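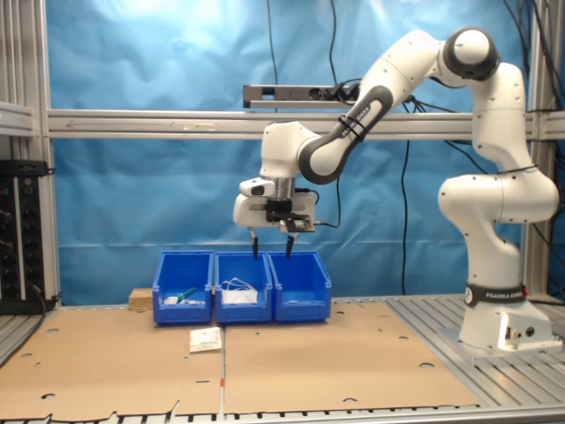 Atelier partagé Estel
Fiches pratiques – Postes de tri et de rangement robotisés
Bonnes pratiques d'aménagement et d'utilisation
Mise à jour : 19/12/22

La présente fiche s'adresse aux utilisateurs habilités des postes équipés d'un bras manipulateur. Elle complète le règlement intérieur de l'atelier et ne remplace ni la notice du constructeur ni l'analyse des risques propre à chaque installation. En cas de divergence, la consigne la plus restrictive s'applique.

Préparer le plan de travail

Le plan est débarrassé avant chaque mise sous tension. Seuls y restent les bacs, les objets à manipuler et, le cas échéant, le revêtement de protection.

Le carton est admis comme revêtement. Il amortit les contacts et limite les rayures sur les profilés en aluminium. Les plaques sont posées à plat et jointives. Une plaque gondolée ou dont un bord se relève est remplacée. Les plaques perforées provenant d'emballages peuvent être réemployées, à condition qu'aucun trou ne se trouve à l'endroit où un petit objet doit être saisi.

L'embase du bras ne repose jamais sur le carton. Elle est fixée directement sur la table rainurée, et le serrage est vérifié à la clé dynamométrique au mois de mai de chaque année ainsi qu'après tout déplacement.

Choisir et disposer les bacs

Les bacs à façade ouverte, dits bacs à bec, sont à privilégier : le bord avant abaissé facilite le contrôle visuel du contenu. On retiendra, pour un même poste, un seul modèle et une seule couleur. Les bacs sont alignés côte à côte, becs orientés du même côté.

Un repère adhésif posé sur le revêtement permet de retrouver l'alignement après nettoyage. Tout décalage d'un bac impose de reprendre l'enregistrement des positions.

La hauteur de survol se règle bacs en place, doigts de la pince ouverts. L'atelier retient 160 mm entre l'extrémité des doigts et le bord des bacs pour les déplacements rapides. L'approche finale, au plus près des bords, se fait exclusivement en vitesse réduite.

Objets admis

Les pièces rigides de petite taille, telles que cales en bois, outils à manche et boîtiers, ne demandent pas de précaution particulière. La masse unitaire est limitée à 400 g sur les postes Guson et à 770 g sur les postes Rao.

Les câbles fins sont enroulés et maintenus par un lien avant dépôt dans un bac. Une boucle libre peut se prendre dans un doigt de la pince et entraîner l'objet voisin.

Les sachets et pochettes en papier sont présentés à plat. S'ils sont froissés, les lisser à la main, bras à l'arrêt.

Sont exclus les récipients ouverts contenant un liquide, les lames non protégées et les objets en verre.

Câbles et alimentation

Les blocs multiprises sont fixés sur un profilé, hors du plan de travail. On ne branche pas un bloc sur un autre. La puissance cumulée des appareils raccordés à un même bloc ne dépasse pas 2 000 W.

Les câbles qui descendent du portique sont attachés à intervalles réguliers. Le câble de la pince conserve assez de mou pour que le poignet effectue toute sa course ; on s'en assure en parcourant lentement les positions extrêmes. Les colliers autoagrippants sont préférés aux colliers en nylon sur les parties mobiles.

Fond et éclairage

Une toile de fond unie facilite la détection des objets par vision. Le bleu vif convient à la plupart des pièces claires ; il est en revanche déconseillé de l'associer à des bacs de même teinte lorsque la caméra est placée de face. Les plis sont tolérés tant que la toile reste hors d'atteinte du bras.

Présence à proximité du bras

Avant d'introduire la main dans la zone de travail, l'utilisateur arrête le mouvement et vérifie l'état indiqué par le voyant de l'embase, en se reportant à la notice. L'arrêt d'urgence reste accessible depuis la position de l'opérateur. Cheveux longs attachés, manches ajustées, bijoux retirés.

Fin de séance

Replier le bras en position de repos, vider les bacs, couper l'alimentation. Consigner tout contact imprévu dans le registre du poste, même sans dommage apparent. Les plaques de carton usagées sont déposées dans la benne papier du bâtiment Clullcombe.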